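Light wood tabletop looks great but shows every single ring. How do you keep yours nice?

Posted in Home Care > Tables and Counters

Nermin Soylu

Hi everyone! We moved into our new place in December and I finally have the worktable I've wanted for years. It's a pale wood top, kind of honey and tan, with the grain running straight across in long stripes. I love it so much. I sit down at it in the morning before anyone else is up and just look at it (my family thinks I've lost it).

The trouble is that everyone else loves it too, and they love it with drinks and glue and sandwiches. I've got two faint white rings and one spot near the corner that feels rough, like the finish is gone. The shop I bought it from, Śliwiński, told me it was oiled at the workshop, but the care sheet went out with the packing paper and I can't find a copy.

So what do I do about the rings, and should I be oiling it again myself? How often? I'd also love to hear how people keep a table like this from turning into a dumping ground. I want to use it! I just want it to still look like this in a few years.

Plultcombe

Oh, congratulations, pale wood is the best. I've had mine for 14 years and I still get happy when the sun hits it.

First the rings. White usually means moisture sitting in the finish and hasn't gone down into the wood, so you have a good chance. Lay a clean, dry cotton cloth over the ring, set an iron on low with no steam, and touch it down for a few seconds. Lift, look, do it again. Go slowly! If you still see a ghost of it, rub in a little of the oil meant for your table and leave it overnight. Dark rings are a different story, those have gone deeper and you're into sanding.

For the rough spot, get some very fine sandpaper (I use 320) and go with the grain, never across it. On a top with straight stripes you'll see every cross scratch, believe me. Wipe off the dust with a barely damp cloth, let it dry all the way, then put on a thin coat of oil. Thin! Wait 23 minutes and wipe off everything that hasn't soaked in. I know 23 is a funny number but that's what my kitchen timer was stuck on the first time and it came out so well that I never changed it. And please spread your oily rags out flat outside to dry before you toss them, or put them in a metal can of water with a lid. Bunched-up oily rags can heat up and catch fire.

One more thing, check that it really is oil before you start. Put a drop of water somewhere out of sight. If it beads up for ages like on a plastic plate, you may have a varnish and then oil won't do much for you. Call the shop, they'll know.

As for the dumping ground, my big discovery was keeping the back part of the table clear and letting stuff live only along the front, where I'm working. Cup, boxes, whatever I've got going, it all stays in that one band. When I'm done there's only one strip to clear and wipe, and I get to enjoy all that bare grain behind it.

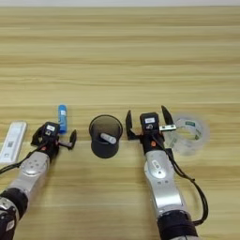
My wipe-down routine

1. Clear the strip you've been using, cups first.

2. Dry cloth for crumbs and dust, going with the grain.

3. Damp cloth with a drop of plain dish soap, wrung out hard. If it leaves puddles it's too wet.

4. Dry cloth again right away. This is the step people skip and it makes all the difference in the world.

The whole thing takes me 5 minutes. I re-oil twice a year, or sooner if the wood starts looking chalky. Have fun with it, and post how the rings come out!

Wisard

coasters

Cimasia

Agree with nearly all of the above, but I'd try the oil by itself on the rings before the iron. I got impatient with an iron once and ended up with a shiny patch the exact shape of the tip. Mayonnaise works too, left on for an hour and wiped off, if you don't mind the smell!

Also watch flat cardboard boxes and anything with printing on it. If the table is even slightly damp the ink can transfer, and it's a pain to get out of light wood. I left a pizza box on mine and could read part of the lid for 8 months. It did fade in the end, and fine sandpaper would have fixed it faster, I was just scared to try.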